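Notebook, Monday, long table in the conference room

Label and print samples for the Flodura job, first look
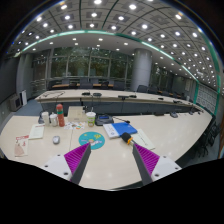 The disc artwork is finally something I want to keep on my own desk! Osvaldo pushed for a stronger background and I was against it, but I have come around completely. Laid out on the cream tabletop with the leaflets and bottles, the round teal one is what I keep going back to, and the bits of yellow stay bright against it. The figure across the middle in white, lilac and orange is busier than I would have drawn it — still, I like it a lot.

Bottles next. Rosario wants the whole set to feel like one family, and for me the coral-red with the dark green band is the one to build from. The plain white pair could take almost any label, so I'd leave those until the red is settled. Gualtiero disagrees, we'll argue tomorrow.

Leaflet: red heading stays. Pink in the lower illustration is too weak for my taste, ask Hukmont if they can run it heavier on the same stock.

Quantities as of 3 p.m.: 400 discs, 1,000 leaflets. Ubaldo says the price drops at 900 so we are fine on the leaflets, no idea yet for the discs.

To do: send Esmaeil the teal reference, get a second proof, find out who has the good color swatches (I had them in January, I swear).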